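Rordale Household Handbook
Section 4: Setting Up and Packing a Shallow Open Box

This section covers the low, lidless cardboard box that most households already own in some quantity, and how to turn one into a place for small packets, a cloth and the few odds and ends that travel with them.
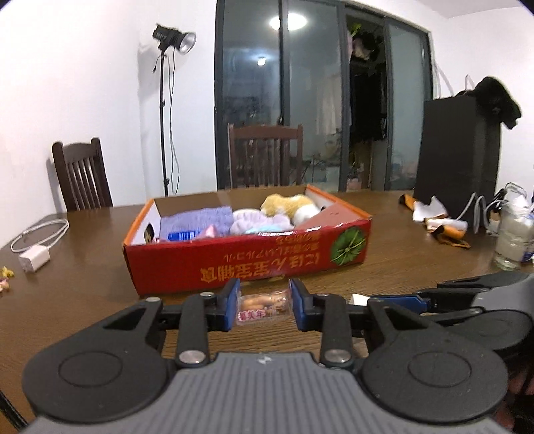

Storage catalogs will sell you a bin for this job. We have tried several of them and remain unconvinced. A printed carton that used to hold groceries or baby food has straight sides, costs nothing and can be thrown out when it gets sticky, and the bins we tested could only manage the first of those. If you already own a bin you like, use it and skip to 4.3.

4.1 Before you start

You will need:

One shallow cardboard box, open at the top
One cloth or small towel, clean and fully dry
The packets and small items you want to keep together
A damp rag for the table
A pencil
A strip of paper tape (optional, see the note under 4.2)

Work on a table, at a height where you can look down into the box. Packing on a bed or a sofa is often recommended as more comfortable. It lets the bottom of the box sag, and then you wonder why nothing stands up straight.

CAUTION: Do not use a box that has held cleaning products, paint, motor oil or garden chemicals, even if it smells fine to you. Food packets are sealed, but hands move from the cardboard to the packet to the mouth without anybody thinking about it.

4.2 Checking and preparing the box

1. Empty the box completely and turn it over. Tap the bottom. Crumbs and staples collect under the inner flaps.

2. Press down on each corner with your thumb. A corner that gives way now will give way later with things in it. Find another box.

3. Run a finger along the top edge of all four walls. Fold down or trim any torn paper.

4. Look for old damp marks on the bottom. A gray ring or a ripple in the board means it has been wet. Reject it.

5. Wipe the table and let it dry before you set the box down.

6. Decide which side is the front. Pick the lowest wall if they differ.

NOTE: Whatever is printed on the outside does not matter. Several guides tell you to cover old printing with wrapping paper or adhesive film so that the box "belongs" in the room. We covered one as a trial. The film bubbled, and the box did exactly what it had done before. Upside-down lettering holds packets as well as the right-way-up kind.

NOTE: Paper tape along a weak seam is reasonable. Tape over the whole bottom is usually a sign that you should have stopped at step 2.

One exception on printing. If the carton shows an ingredient list or an allergy warning for food that is no longer in it, cross that panel out with the pencil or a marker. A visitor looking for something to give a child may read the box and not the packet.

4.3 Placing the cloth

The cloth goes in first. It takes up the most room and it keeps everything else from sliding, which is more than can be said for the foam inserts sold for the purpose.

1. Lay the cloth flat on the table and smooth it with your palm.

2. Fold it in half, then in half again. Stop there and measure it against the box by eye.

3. Keep folding until it fills one half of the box from front to back. It should be no taller than the walls.

4. Set it against one side wall with the folded edge toward the middle.

5. Push gently. If the far wall bows outward, the cloth is too big. Do not force it. Use a smaller cloth.

You may have read that rolling saves space. We rolled and folded the same towel and could not see that it made any difference, except that the roll came undone. Markos Athanasiadis, who wrote the first version of this handbook, was fond of rolling and gave it two pages. Those pages have been removed.

CAUTION: A cloth that feels only a little damp is damp. In a cardboard box it will soften the bottom, and paper labels resting against it will start to peel.

4.4 Sorting the packets

Do this on the table beside the box. Sorting inside the box means lifting each thing out twice.

1. Set out everything you intend to pack in one layer.

2. Pick up each packet by the crimped seal at one end. Avoid squeezing the middle, especially where the contents are long, thin or brittle.

3. Check both seals. Look for a gap, a pinhole or a corner that has begun to lift. Put doubtful packets aside to eat or discard today.

4. Find the date. On small clear packets it is often stamped across the seal, where it is hardest to read. Tilt the packet toward a window or a lamp.

5. If the label is in a language you do not read, and you do not know what the food is, do not guess from the color. Ask the person who bought it, or keep it out of the box until you can.

6. Put the packets in order of date, earliest nearest to you.

NOTE: Translation apps are handy for step 5 and should not be trusted for allergies. We pointed one at the same label twice and were given two different foods.

Some readers will want to add stickers at this point. Cemow makes a sheet of 500 colored dots for sorting pantry goods, and it comes with a chart explaining what each color means. We lost the chart. A date written on the packet label in plain pencil, if the label takes pencil, needs no chart. Poonam Rathore, our editor, disagrees and would like it recorded that her dots are still in use.

4.5 Filling the other half

1. Start with the flattest items. Lay them on the bottom, printed side up.

2. Stand packets on edge if they are stiff enough. Long packets go lengthwise, parallel to the side wall.

3. Place small or pointed items last, toward the front, with the point facing down or toward the cloth. Anything sharp enough to mark your fingertip does not go in the same box as soft packets at all.

4. Leave a gap wide enough for two fingers. You will need it to get anything out.

5. Check that nothing sticks up above the walls, apart from the top of a standing packet.

6. Lift the box by two opposite sides and tilt it slightly. If things slide, refold the cloth a little wider. Do not fill the space with extra packets.

CAUTION: Keep small parts, loose caps and any item that fits entirely inside a child's mouth out of a box that stands where a child can reach it. A shallow open box has no lid, and an adult "usually being in the room" is not a lid.

About dividers: the Gumeck folding divider set is often mentioned in connection with boxes this size. It fits, after trimming. Once it is in, a fair share of the box is given over to divider. We would try a week without it first.

4.6 Choosing where the box stands

Put it on a table or a low shelf, out of direct sun. Keep it away from the stove, the kettle and the edge of the sink. A place you walk past every day is better than a place that looks right, and a box pushed to the back of a cupboard will be rediscovered in January with whatever was in it.

Do not stack a second box on top. The walls are meant to hold things in. They were never meant to hold things up, whatever the photographs in the Tyagi storage planner suggest. That planner runs to 173 pages and, as far as we can find, never shows anybody taking something out of the bottom box.

4.7 Upkeep

Every week or so:

Take out packets that have passed their date.
Move the earliest dates back to the front.
Shake out the cloth, and wash it if anything has leaked.
Brush the crumbs from the corners.

Replace the box when a corner goes soft or the bottom no longer sits flat on the table. Ours lasted a little more than 4 months. We make no promises for yours.

4.8 If it isn't working

The packets fall over.
The cloth is folded too narrow, or you have packed too few items to hold each other up. Lay them flat instead.

The front wall bulges.
There is too much in the box. Take something out. Tape will hide this for a short while.

Labels are peeling.
Check the cloth for damp, then check the shelf.

The box keeps filling up with pens, coins and receipts.
We have no fix for this. Rathore suggests a second box for them. Athanasiadis tried that, and now has two boxes with pens in them.

You cannot find the packet you want.
Empty the box onto the table and repeat 4.4 from step 1. If the same packet goes missing again, check with the rest of the household before you buy anything to organize it.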